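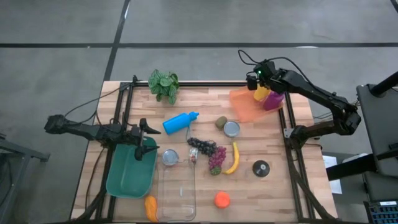 Did you check the power supply first, a reader asked under my last post, and I must admit that I did not check it first. I checked it fourth, after the software, the calibration and the gripper itself. It cost me the better part of a month, so I will write the whole story down properly.

For those who are new: we have two arms on one wooden table in Endcombe, one on each side, and they sort things between a teal bin and a clear tray. The things are ordinary, play fruit, small tins, a bottle. The controller is from Haltine and the program which plans the movements is called Stakard. I am responsible for keeping it all running, and I am not an electrical engineer, as you will notice.

In December the right arm began to do something that I called "the nod". In the middle of a movement it went down a few centimetres, stopped, and came back up to where it should be. It was a small movement and quite quick. If the gripper was high over the table it did no harm. But when it was low, with the fingers already close to an object, it pushed that object into the wood and then stopped with a fault on the screen.

The fault text was "following error, joint 2". I read this as: the joint is not where the program wants it. Therefore I looked for the mistake in the program. I made the movements slower. I made the corners rounder. I took away one part of the path where the arm has to reach far over the table, and for one afternoon I believed I had solved it.

Then it nodded again, at the slow speed, with nothing in the gripper.

The second idea was the calibration. I did it again for both arms, which takes a long time if you want to do it well, and the numbers came out almost the same as before. The third idea was the gripper, that its cable was pulling on the wrist when the arm stretches out. I moved the cable and fixed it in another place. It looks tidier now, so that was not wasted, but the nod remained.

What I should have done from the beginning is to write a log. I am a bit ashamed of this. I had only my memory, and my memory said "it happens when the right arm reaches far". So I finally made a simple table with the time, the position of both arms and what each one was doing. After 16 faults I sat down with a cup of tea and read it from the top. In every line, without one exception, the left arm was just starting to lift.

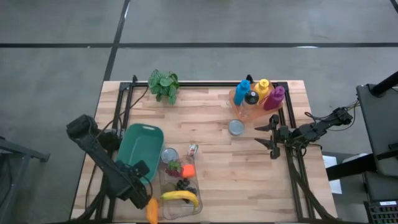
It sounds like two arms drinking from one straw, was the answer when I put my log on the Azevedo forum and asked for advice. I liked this very much, and it was correct.

Both arms take their power from the same supply. When the left one starts to lift from the front of the table, with its elbow in a bad position, it needs a lot of current for a short moment. The voltage goes down. The right arm, if it is stretched out at the same time, has not enough to hold itself, and it nods. When the voltage comes back it corrects the position. If there is nothing in the way you see only the little bow. If there is a table in the way, you get the fault.

I measured it with a meter that records the minimum. At rest we had 24 volts, as it should be. During the nod the lowest value was below 22. The manual says clearly that the drives may lose torque under this value. It says so in a note under a table, in small letters, and I had read the table but not the note.

Why did it start in December and not before? I can only guess. In November we put in a longer supply cable, so that the box could stand further from the table. The longer cable was also thinner. I chose it myself, from the drawer, and I remember thinking that it looked fine. 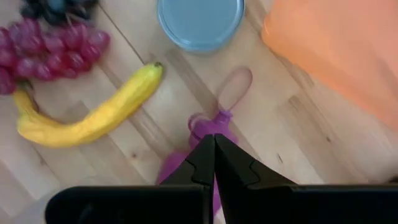 Now the part I am less calm about. A nod is not dangerous for a tin. But I used to reach under the right arm to put an object straight while the program was paused, and I did this many times a day. Paused does not mean that the motors are off. It means that they are holding, and holding was exactly the thing that had become unreliable. The left arm was often not paused, only the right one. I have small hands and quick reflexes and neither of these is a safety measure.

So these are the changes. The arms have separate supplies, each with a short and thick cable. Pause in Stakard now pauses both arms together, and I have asked Haltine if the low voltage can give its own warning on the screen, with its own name. They answered politely that they will consider it. Until then I have a small script which reads the voltage and stops both arms when it falls under my limit. And I do not put my hand in before the stop button is pressed, even for a banana which is lying two fingers too far to the left.

After the change I let the same program run for 60 cycles with the log open beside me. No nod. The lowest voltage I saw was 23.4, on the left side, at the start of the lift.

I still have one question, perhaps somebody knows. After a stop with the button the right arm always sinks a little before the brake takes it, and the left one does not. They have the same part number. I have written to Haltine about this also, and if the answer is interesting I will put it under this post.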